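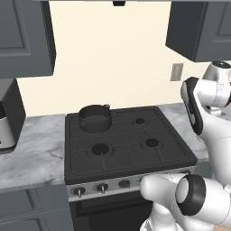 Page 1 of 4

Stove knob task: policy does well in our training kitchens and falls apart in new ones

Posted in Simulation and Manipulation

I'm trying to reproduce a result from a workshop paper by the Forthorpe group. They train one policy on several household tasks in simulated kitchens, and their headline number is for turning a named burner on when there is a pot on the range. They train only on demonstrations and use no reward.

My setup is close to theirs. One arm, parallel-jaw gripper, gas range between two counters, pot on the rear left burner. I have 315 demonstrations collected by teleoperation in Kindlow, spread across 6 kitchen layouts. The policy takes one fixed camera plus joint positions and outputs chunks of 22 actions.

On the layouts it was trained on, the policy is fine. It reaches the knob it was told to reach and turns it far enough to count. When I load a layout it hasn't seen, it goes to the right general area of the control panel and then closes the gripper on nothing, usually short of the panel. Sometimes it picks the neighboring knob. The paper reports a small drop on new layouts. Mine is not small.

I have tried more training steps, a larger image encoder, and random crops. Crops helped a little. Before I go and collect more data I would like to know if there is something in the method I'm missing. The appendix is two paragraphs long and says the demonstrations were "augmented" without saying how.

Chaltu Alemayehu

Skelstead

Check your camera first. With a fixed view from that side, the lower link of the arm can sit right in front of the end of the control panel. If the rightmost knob is behind the arm, then at the start of the episode the policy has no picture of its target at all. In the training layouts it can get away with that, as it has learned where the range is from everything else in view. In a new kitchen the range is somewhere else and the memorized position is wrong.

A quick test is to break your failures down by knob. If the ones nearest the arm fail much more than the ones on the left, it's mostly a visibility problem. Add a wrist camera and retrain on the same demonstrations. Kindlow saves the full simulator state, so you can replay your 315 episodes and render the second camera without collecting anything again.

I would also shorten the action chunk. With 22 steps the arm commits to most of the final approach before it looks again. I use 6 for anything with a small target.

Torres

I have read the Forthorpe code — an older version of it, so check this. "Augmented" means they cut each demonstration into an approach segment and a contact segment. The contact segment is stored relative to the knob. For a new layout they move the segment to wherever the knob is now, plan a fresh approach to its first pose, run the whole thing in simulation, and keep it only if the knob ends up turned. So they start from a small set of human demonstrations and train on a much bigger generated one. It's still imitation only. The success check is used to filter data and never reaches the policy.

Two things went wrong when I did this. First, the cut point matters. If you cut when the fingers are already touching the knob, the planned approach drags them across the panel. I cut where the gripper is still in the air. Second, generated approaches all look alike if the planner is deterministic, so randomize the arm's start pose.

Don't compare your number to the paper until you know which layouts they held out. In the version I read, 4 of the test kitchens had the same range model as training with only the cabinets and counters changed. That is easier than what you are describing if your new layouts also move the range.

I agree with Skelstead about the wrist camera. I don't agree about the chunk length. Shorter chunks made my arm hesitate in front of the panel, and some episodes timed out there.

Reply from Chaltu Alemayehu

Thank you both. I split the failures by knob and the two on the right are clearly worse, but the left ones also miss, so it is not only the camera. I'm rendering the wrist view now and will write the segment code after that. My new layouts do move the range.

hob_and_gripper

same problem here, did you try a bigger batch size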